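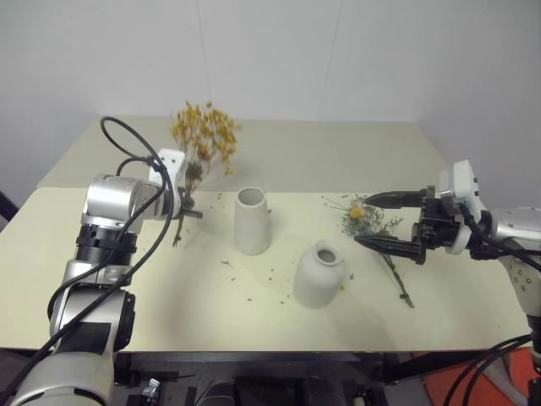
Two white vases and a lot of dried flowers: my Brandari set after a winter of use

I have bought a truly embarrassing number of vases over the years, and most of them have ended up in the cupboard above the fridge holding wooden spoons or nothing at all. So when I say I've kept the Brandari pair out in plain sight since January, please understand that for me this is a big deal!

The set is two matte white vases. One is a tall, plain cylinder that narrows only a tiny bit. The other is shorter and shaped like a jug, with round shoulders and a short neck that opens out at the top. I paid $36 for the pair at Fullomberg, the home store out past the garden center, and they were marked down from something I didn't write down. A second pair I bought as a housewarming present for my friend Kgomotso Kekana rang up at $31 a few weeks later, which stung a little. Watch for the sale, is what I'm saying.

I use mine only for dried flowers. I'm away too often to keep fresh ones going and I've never had any luck with lilies anyway (the cat, the pollen, the white couch, you can fill in the rest). If you want a review from somebody who puts tulips in them every weekend, mine won't be much help, although I did do one water test and I'll get to that.

How they look

Really good. The finish is soft and chalky to the eye, and they look far more expensive than they were. Under my kitchen light the white reads a bit creamy, so if your walls are a hard, cold white you may notice a difference. Mine are off-white and the table is a light cream, and everything sort of melts together in a way I love. My sister thinks it looks like a dentist's waiting room. She has a purple dining room, so we were never going to agree.

The plainness is what sold me. Dried flowers are fussy little things, all fluff and twigs and wispy ends, and a patterned vase fights with them. Against a pale wall with a plain white pot underneath, that golden yellow just sings.

The tall one

I'll be blunt, I like it less. The opening is wide for the height, and a small bunch just flops over to one side and stays there looking sorry for itself. You need a good thick bundle of stems to fill it. My first try was a single bunch of tiny yellow blossoms, the fluffy kind, and it leaned so hard it looked like it was trying to leave. I ended up tying the stems with a bit of string low down where it doesn't show, and it has behaved since.

Ntombi Chauke, who taught the dried flower class I took last fall, suggested crumpled brown paper in the bottom to lift shorter stems. Great tip, works a treat, costs nothing. I've also seen people use dry rice. I tried that too and would not do it again, mainly on account of the day I forgot and turned the vase upside down over the sink.

It's steady enough on its base. I've bumped the table plenty of times with a hip or a grocery bag, and it has wobbled and settled back. With a very top-heavy bunch I'd put something in the bottom for weight. I have a handful of smooth stones in mine now, left over from a fish tank we no longer have.

The jug-shaped one

This is the star! The neck is narrow enough to hold stems where you put them, and the round shoulders give you that nice full shape under even a skimpy bunch. You can drop in 3 stems and it looks as if you meant it. The rim is thick too, so I don't worry about chipping it every time I shove something woody in there.

My favorite mix so far has a pine cone sitting low and center, right above the rim, with billy buttons poking up behind it and lots of the wispy teal-green filler with the tiny pale specks fanning out every which way. Add some feathery tan grass at the back and a few clusters of little yellow blossoms, and you're done. I would never have thought of the pine cone myself, I'd have called it Christmas stuff and put it away, but it gives your eye somewhere to land in all that fluff. 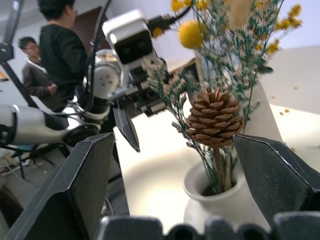
Can you fit a pine cone in with the other stems without it tipping everything forward?
Put the cone in first, on a stiff stem or a length of floral wire, and push it down until it sits just over the rim. Then feed the lighter stems in behind and beside it so they wedge it in place. If it still tips, the stem is probably too long, so snip off a little and try again.

Where to get the flowers

People always ask me this, so: I get my bunches from Comero, a little shop that does dried stuff by mail, and I fill in with whatever I find on walks. The Comero billy buttons hold their color beautifully. Mine went in bright mustard and they haven't faded that I can tell, but they're also nowhere near the window. The filler sprays arrive packed very tight and look like a squashed broom on day one. Hang them upside down overnight, give them a gentle shake outdoors, and they open up.

Do the shaking outdoors. I can't stress this enough.

The mess

All right, let's talk about crumbs. Dried flowers shed, the little yellow blossoms worst of all, and every time you move a bunch from one vase to the other you get a sprinkle of yellow bits over the table. It isn't the vases' fault, obviously, but a pale table shows every last speck and I'd have liked somebody to warn me. What I do is arrange everything first and wipe up after, in one go, with a barely damp cloth. A dry cloth just chases them around. I've tried a light mist of hairspray on the blossoms and it helps for a few weeks — then you need to do it again, and the room smells like my senior prom.

The bits get down inside the vases as well. The tall one you can reach into with a bottle brush. With the jug you're stuck tipping it over and tapping the bottom, and there's always a little something left rattling in the shoulder. I've made my peace with that.

Cleaning the outside

My one real complaint. That lovely matte finish grabs marks. A ring on my finger left a thin gray line on the tall one the very first week, and I thought I'd ruined it. Baking soda and water on a soft cloth took it off after a fair bit of rubbing. Dust sits on the shoulders of the jug and needs wiping more often than a shiny glaze would. Fingerprints are fine unless you've been cooking, in which case wash your hands first, because oil leaves a shadow that takes some work to shift.

I haven't put either one through the dishwasher and I don't plan to.

The water test

I filled both with tap water, set them on paper towels on the counter, and left them overnight. The jug was bone dry underneath in the morning. The tall one had left a faint damp circle, nothing you could call a leak, though I wouldn't leave it full of water on a wood surface. I mentioned it in the store and the girl at the register said to use a liner or a jelly jar inside. A jelly jar does fit, so there's your answer if you want fresh flowers in it.

Compared with my old Penner

Before these I had a Penner bud vase trio, which a lot of people have and for good reason. They're cheap, they're cute, and they're glass, so you can wash them without a second thought. They're also so light that anything over a foot tall takes them down. For one or two stems on a windowsill I'd still pick the Penner. For a proper bunch on a table that people are going to sit around, the Brandari set wins easily, and I gave my trio to the neighbor's daughter, who keeps paintbrushes in them.

How I'd set them out

A couple of things I've landed on after a lot of fiddling. Keep them close together with the jug a little in front and off to one side of the tall one. Lined up side by side they look like salt and pepper. Put the big fluffy yellow bunch in the tall vase and the mixed one with the cone in the jug, or fill only the jug and leave the tall one bare, which I did for most of February and quite liked. And let the wispy stuff stick out! My first arrangements were all trimmed to a neat ball and they looked like a shower cap.

Would I buy them again?

The jug, in a heartbeat. If Fullomberg sold it by itself I'd have 2 of them by now and skip the tall one. As a set I'd say go for it at the sale price and think about it at full price, especially if you mostly do fresh flowers. Kgomotso has hers on the hall shelf and keeps her umbrella in the tall one, a small folding one, and I have to admit it fits perfectly.

Four stars. I'd go to four and a half if the finish didn't mark so easily.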